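Taller de fotografía analógica, Escuela Minmont
Apuntes de la sesión 2: medir la luz sin volverse loco
22 de noviembre de 2018

Bueno, seguimos donde lo dejamos. Ya sabéis cargar el carrete (más o menos, que alguno todavía me lo engancha torcido) y hoy toca la exposición. Os dejo aquí lo que fui contando en clase, un poco más ordenado, porque hablo rápido y luego me pedís que lo repita todo.

Lo primero: el fotómetro de la cámara es tonto. Muy útil, pero tonto. Mire lo que mire, cree que tiene delante un gris medio y os propone una combinación de diafragma y velocidad para que salga así, gris. Con una calle normal, con sus sombras y sus claros, acierta casi siempre. Con nieve, con una pared encalada o con un gato negro encima de una manta negra, se equivoca, y además siempre hacia el mismo lado.
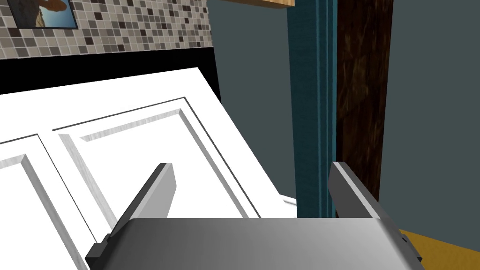
Compensar la exposición consiste en llevarle la contraria al fotómetro cuando sabemos que se va a liar. Si el motivo es más claro que el gris medio, abrimos; si es más oscuro, cerramos. Pensad en una puerta de armario blanca y grande, como la de la imagen: si medís solo sobre ella y hacéis caso a la aguja, en la copia os saldrá de un gris tristón. Abrid uno o dos pasos sobre esa lectura y vuelve a ser blanca. Yo suelo empezar por uno y medio, pero es manía mía, probad vosotros.

Un truco de toda la vida es medir en la palma de la mano. La piel clara refleja más o menos un paso por encima del gris medio, así que medís en la palma, con la misma luz que le da al motivo, y abrís un paso. Quien tenga la palma más oscura, que la compare una vez con la cartulina gris y se apunte la diferencia en la tapa del cuaderno.

¿Y con la película? Pues depende. El negativo aguanta muy bien la sobreexposición y bastante mal lo contrario; ante la duda, dadle luz. La diapositiva es al revés, ahí se mide para las luces altas y se reza un poquito.

Para practicar usaremos los fotómetros de mano Lorkik que hay en el armario del laboratorio. El Elar también sirve, aunque la escala se lee fatal con poca luz.

Ejercicio para casa: buscad un motivo muy claro y otro muy oscuro. De cada uno haced la foto que pide el fotómetro, otra abriendo un paso y otra abriendo dos (con el oscuro, cerrando). Apuntadlo todo, por favor: velocidad, diafragma y dónde medisteis. ¡Sin notas no hay manera de comparar nada!

Los carretes los revelamos juntos en enero. Traedlos con vuestro nombre puesto.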